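How to Clean, Repaint and Finish Old Wooden Play Blocks

November 6, 2022

I love a tub of second-hand wooden blocks. You find them at the back of op shops, at school fetes and under the trestle tables at garage sales, usually faded, a bit sticky and missing half their friends. And they're nearly always worth saving! A plain cube of solid timber can take decades of being stacked, knocked over and stepped on, and all it wants after that is a wash, a sand and some fresh colour.

I've just finished a big batch from the Kumholm fete and had a few messages asking how I get the colour so even and flat, so I've written the whole thing down. It's an easy job spread over a few days. Most of that is waiting for paint to dry, so you can fit it around everything else.

What you'll need

A bucket of warm water and a squirt of dishwashing liquid
An old toothbrush and a couple of soft cloths
Sandpaper in 120 and 240 grit, plus a cork sanding block
Water-based matte paint labelled safe for toys
A good synthetic brush, 25 mm wide
A small foam roller, if you like a smoother face
Clear matte water-based varnish, also labelled safe for toys
An old wire cake rack
Newspaper or a drop sheet

A word on old paint before you start

If you don't know how old the blocks are, be careful. Old toys can carry lead paint, and sanding it puts the dust in the air and on your hands. Buy a lead test kit from the hardware shop, or have a sample tested properly if there's any doubt. If it comes up positive, don't sand it and don't pass the blocks on to a child. I've had to give up on one lovely set that way and I was very grumpy about it, but there you go.

Everything from here on is for bare timber or for paint you know is fine.

Step 1: Sort them

Tip the lot out on the floor and make three piles. The first is for blocks that only need a wash. The second is for faded or scratched ones that need a proper repaint. The third is for anything split, splintery or soft, and those go no further (they make decent door wedges).

While you're down there, try stacking a few. Wood moves a little over the years and some cubes won't sit flat any more. Mark the rockers with a pencil cross on the bad face so you remember to flatten it later.

Step 2: Wash, but don't soak

Dip a cloth in the soapy water, wring it out hard and wipe one block at a time. Use the toothbrush for crayon and for the grey grime that builds up along the edges. Please don't drop them all in the bucket! Timber drinks water, the grain swells, and you'll get fuzzy faces and sometimes cracks once it dries.

Wipe each block with a clean damp cloth and stand it on the cake rack. Leave them overnight somewhere airy and out of direct sun. In December I put mine on the back verandah and they're dry by breakfast, but in a cold month give them two full days.

Step 3: Sand the faces and soften the edges

Lay a sheet of 120 grit flat on the bench and rub the block over it, going with the grain. Moving the block across the paper keeps the face flat far better than waving paper at the block. Do the pencil-crossed faces first and test them on a bench top as you go.

Now the edges. I like mine just slightly rounded, so they're kind to little hands but the block still looks like a proper cube. Hold it at an angle and give each edge a few light strokes, then touch each corner. Go gently. It's very easy to get carried away and end up with something closer to a bar of soap.

Finish with 240 grit all over and wipe off every bit of dust with a barely damp cloth. Wear a dust mask for all of this, and do it outside if you can.

Step 4: Choose your colours

This is the fun bit! I keep coming back to a medium green and a golden yellow. They look terrific next to each other, and the yellow is cheerful without being the shrieky lemon you get on a lot of plastic toys. If you're mixing your own, warm the yellow up with the tiniest dab of orange. For the green, start with something brighter than you want and knock it back with a touch of its opposite, a brick red, one drop at a time.

Always paint a test patch on scrap timber and let it dry before you commit. Water-based paint usually dries a shade deeper than it looks in the pot, and yellow can surprise you. Look at your patch by a window and again at night under the lamp.

Matte is my pick over gloss. Shiny blocks slide off each other, while a flat finish has a bit of grip, so towers go higher. It also hides small dings.

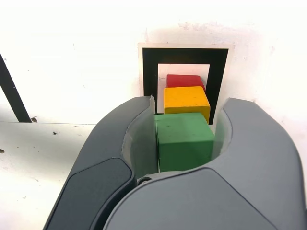
Matte green in front, golden yellow behind.

See how a matte green goes lighter along the top where it catches the light? I reckon that's half the charm of a flat finish on a simple cube. You get soft shading from face to face with no glare at all. A few tiny dark specks don't bother me either, and I'd never strip a good block over them. If you want a spotless finish on your own, strain the paint through an old stocking and keep the drying rack well away from the sanding bench.

Step 5: Paint

Paint three faces that meet at one corner, stand the block on the rack with the wet faces clear, and leave it. When those are dry, turn it over and do the other three. It's slower than slapping it on all over, but you won't get fingerprints or rack lines in your nice new surface.

Load the brush lightly. Put the paint on across the face, then finish with long, soft strokes along the grain. Watch the edges, where paint likes to gather into a little ridge. Run an almost dry brush along them before it sets.

The first coat always looks dreadful, so don't panic. It'll be patchy and the grain will have lifted. Let it dry for the time on the tin, give it a very light rub with worn 240 grit, dust it off and go again. Green usually covers in two coats. Yellow is a fussy colour and nearly always wants three, sometimes four over dark timber. A coat of white primer underneath saves a lot of muttering.

Step 6: Seal

Once the last coat has had a full day, brush on two thin coats of clear matte varnish in the same three-faces-at-a-time way. Stir the tin, don't shake it, or you'll be brushing bubbles onto everything. Stir right down to the bottom too, as the stuff that makes it matte likes to settle there. My first tin of Nastura went on flat for half the batch and shiny for the rest, and that was entirely me being lazy with the stick.

Step 7: Wait

Dry to the touch is a long way from hard. Check your tin for the full curing time and stick to it. If you stack blocks too early they'll weld themselves together, and pulling them apart takes a neat square of colour off one and leaves it on the other. Leave a finger's width between them and put the rack up high, away from helpful toddlers and cats.

Looking after them

A damp cloth is all they need. For a group that handles them daily, like a playgroup or a kinder room, wipe them down with mild soapy water, then dry them with a tea towel straight away. Store them in something that breathes, such as a calico bag or an open crate. A sealed plastic tub in a warm cupboard is asking for mildew.

Chips will happen, mostly at the corners. Keep a small jar of each colour, labelled with the date and what you mixed. Sand the chip lightly, dab on paint with a fine brush, let it dry and add a spot of varnish.

Common questions

Can I use leftover wall paint?
I wouldn't. It isn't made to be chewed, and it stays slightly tacky for ages on a small object that gets held in warm hands.

Can I leave them unpainted?
Of course! Sand to 240 and wipe on a food-safe oil. Hang the oily rags out flat to dry before you bin them, as they can heat up and catch fire if they're left bunched.

Where do you find so many blocks?
Fetes, mostly, and the tip shop at Loltolville, which has a crate of odd wooden bits by the door. Go early and bring your own bag.

Next up is a set of arches with a truly awful brown lacquer on them. I'll post the stripping method once I've settled on one.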